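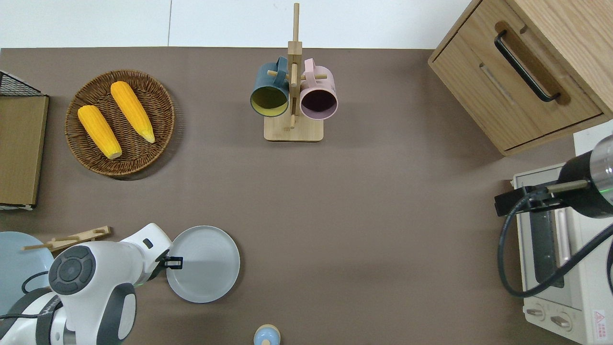
**Countertop station** is the name I use for a small kitchen laid out on one table: a little oven, a few dishes, a place for the mugs, a place for the food. Other people say "tabletop kitchen" or "snack corner," and I've given up arguing about it. I've kept one going in every apartment I've rented, so take this entry as coming from a fan!

## Where the idea comes from

I can't point to an inventor. My friend Romana Hrubý swears her grandmother cooked this way for years (one table, one hot plate, a drawer of spoons), and I believe her. The version I know best came through a newsletter called Otier, where Vendula Oravec wrote a long piece in May on cooking in a studio. She got 66 letters back, mostly about toast.

## The oven and its neighbors

The toaster oven is the boss of the table. It gets hot, it needs an outlet, and its door has to swing down or out without hitting anything, so you place it first and let everything else squeeze in. I like mine on the right because I'm right-handed and lazy. Keep wood, cloth and paper away from it – the manual will tell you how far, and please do read that page.

A small drawer box is the usual neighbor. Mine holds forks, a peeler and 17 tea bags I'm never going to drink. 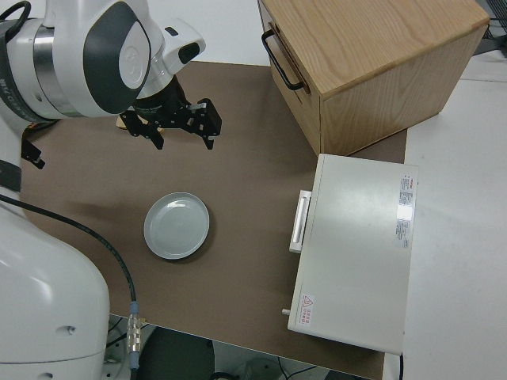 *A round plate on the brown mat, with the wooden box and its black handle at upper right and the white appliance below it.*

The mat matters more than you'd think. Mine covers nearly the whole table, hides scratches and quiets the plates when I put them down too fast. Juraj Hubáček, my old roommate, preferred bare wood and wiped it constantly. We agreed on very little, kitchen-wise.

## Mugs, plates and the basket

A mug tree takes up about as much table as a saucer does and lifts the mugs out of the way. Hang the heavy ones on opposite sides or the whole thing leans. Two mugs is plenty for me, although the tree I bought at Castellanos came with enough pegs for a crowd.

Plates go upright in a slatted rack. They dry faster, and you can grab one with a sandwich in your other hand (I do this daily). Measure your biggest plate before buying, as some racks have slots too narrow for anything with a deep rim.

Then there's the basket. Woven ones are sold for fruit, but I've put onions, rolls and corn in mine and it never complained. Real ears of corn keep better in the fridge, so at my place they only visit the basket on the day I cook them. 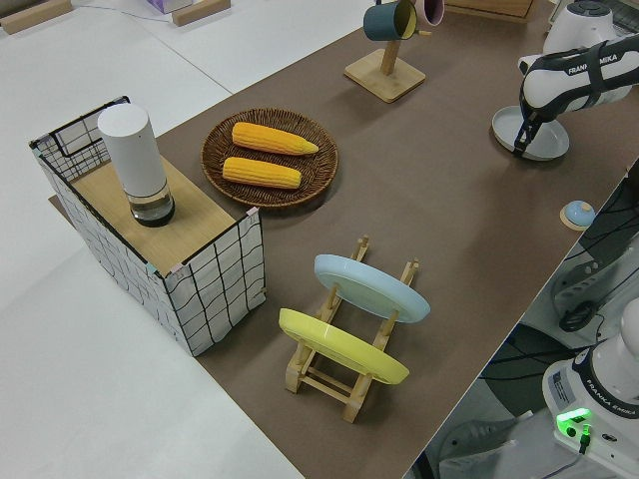 **Does a countertop station need a separate dish rack if there's already one by the sink?**

Only if the sink is far away; when it's within a step or two, one rack can serve both and you get the table space back.

## Storage boxes

Fabric boxes on wire frames are light, cheap and easy to move, and a board laid over the top turns one into a low shelf. Keep the load modest. I once stacked 16 jars on mine and spent the evening picking up lentils.

## See also

- Drawer boxes
- Mug trees
- Studio cooking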